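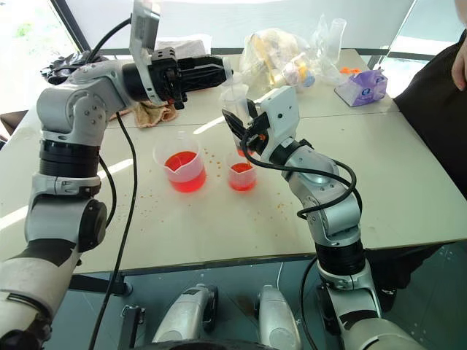

Week 3: Measuring by volume, measuring by weight

Kitchen Chemistry for Beginners, Hordale Evening College
Notes by Impi Peltonen

Welcome back, everyone, and thank you for all the good questions after last week's session on salt. I have tried to fold as many of them as I could into these notes, so if a paragraph seems to wander off, it is probably answering somebody in the second row.

We use cookies to remember your preferences and improve your visit. Accept all | Manage settings

1. Where we left off

Last week we said that a recipe is a set of proportions. A soup will forgive you if the proportions drift a little, and a jelly will not. Tonight we look at how you find out what your proportions really are, and that means talking about cups, spoons and scales, and about how far each of them can be trusted.

2. Volume

Volume is how much room something takes up. It is what a measuring cup tells you, and for thin liquids it does the job very nicely. Water, milk, vinegar and fruit juice all settle flat and fill every corner of the cup, so two careful people should get nearly the same answer.

The surface of a liquid in a narrow container curves up a little at the edges. The curve is called the meniscus, and you read from the bottom of it. Put the cup on a level counter and bring your eyes down to the line — please don't lift the cup up to your face, however tempting it is, as you will almost certainly tilt it. Looking from above makes the level seem higher than it is against the markings on the near side, and you end up pouring too little.

Thick liquids are harder. Honey clings to the walls, and what the cup measured and what lands in the bowl are two different amounts. My grandmother used to rub a drop of oil around the cup first, and I still do it.

3. Weight

Dry ingredients are where volume gets us into trouble. Flour can be fluffed up or packed down, and a cup of one can weigh a good deal more than a cup of the other. Salt is worse, since flaky salt leaves so much air between the pieces. A scale doesn't care about any of this.

To use one, set the empty bowl on it, press the tare button so the display returns to zero, and add your ingredient. Press tare again before the next one. I once forgot at the second step and made a loaf that my neighbors in Plarnau still bring up at parties.

4. Density, gently

Density is weight divided by volume, and it is the bridge between the two sections above. Suppose a syrup fills a 500 milliliter jug and the syrup alone weighs 613 grams. Then:

613 divided by 500 = 1.226 grams per milliliter

Water is very close to 1 gram per milliliter at room temperature, so our syrup is the heavier of the two. Pour it slowly down the side of a glass of water and most of it will slide to the bottom. Oil, being lighter than water, floats. If you would like to try the layered glass at home, start with the densest liquid and work upward, and be patient with the pouring. Those of you who asked about the Mwakyusa reader will find a longer treatment in chapter 5.

5. For next time

Please weigh one level cup of flour, spooned in loosely, and then one cup scooped straight from the bag. Write both numbers down, even if they look silly. Then do the same with sugar and see whether the difference is as large.

Bring an apron and a jar with a lid. We'll be in the Cisis room again, and the door opens at half past six.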